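Prillum Tall Storage Cabinet, Blush: review after four months

Posted November 2022 in Storage & Furniture

I have wanted a proper tall cabinet in the back hall for as long as we've lived here, and now I have one, and I find myself opening it for no reason. It's the Prillum two-door model in the color they call Blush. We put it together in July, so it has been through a summer of wet towels and beach bags and is now on to coats and snow boots.

Color first, as that's what most people write to me about. Blush had me worried. On the Prillum site it looks like the inside of a seashell and I thought we might end up with something fit for a dollhouse. In our hall it's much quieter than that, a beige that has a bit of warm pink in it when the light is right. By evening it's nearly tan. My mother-in-law thought it was cream. I love it, and I say that as someone who painted everything white for ten years.

Assembly took the two of us an afternoon, with a long break for lunch. The instructions are drawings only, but they're good drawings, and the screws come in separate labeled bags (more companies should do this!). The one step that got us was the back panel, which slides in from the top and has to go in before the last rail. We did it in the wrong order and had to back up. Read that page twice.

The doors come last. Each one hangs on adjustable hinges, and the adjustment is where you should take your time. Ours looked fine while the cabinet was on its side and then shifted once we stood it up and pushed it to the wall. A quarter turn on a hinge screw moves a door more than you'd think.
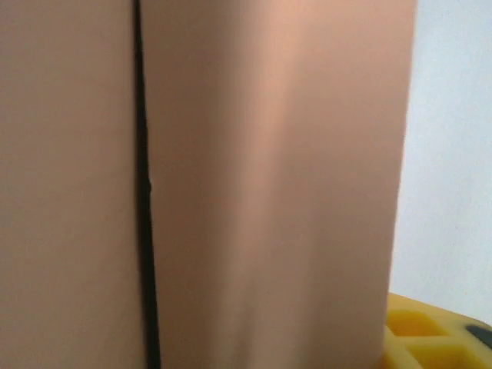 I went back to the hinges again a few weeks later with a flashlight and a cup of coffee, and I've learned to work from the bottom hinge up. Our floor slopes toward the back door, as floors do in old houses, so I'd suggest shimming the feet before you touch a single hinge. I did it the other way around and ended up doing everything over. If your floor is level you may never need to think about any of this.

The finish has been great so far. It's a soft color that I expected to show every fingerprint, and we have kids, so there have been plenty of fingerprints. A damp cloth takes care of them. I did get one scuff from a hockey stick that needed a little dish soap. I would keep anything scratchy away from it.

Inside you get 4 shelves, all of them movable, and a hanging rail if you leave the top two out. We use ours with all the shelves in. Boots at the bottom, then the bins (mine are from Midden, and they fit with room for your fingers on either side), then hats and gloves, and the top shelf is for things I don't want found until December. The shelf pegs are metal and push in firmly. I had the Fenomeo cabinet in our last place and its plastic pegs used to drop out whenever I moved anything, so this is a happy change.

A couple of gripes. There's no handle in the box, only a sheet telling you handles are sold separately, and at $373 I think they could throw in a pair. The wall strap is also shorter than I'd like, and if you have thick baseboards you'll want a longer one. Please do strap it, though, especially with climbers in the house.

Delivery was to the front step only. The boxes are heavy, and the larger one weighs 60 pounds, so have a second person around that day.

Would I buy it again? In a heartbeat, and I'm measuring the laundry room to see if a second one will go in beside the dryer. I'd need to move the light switch, so that may have to wait until spring.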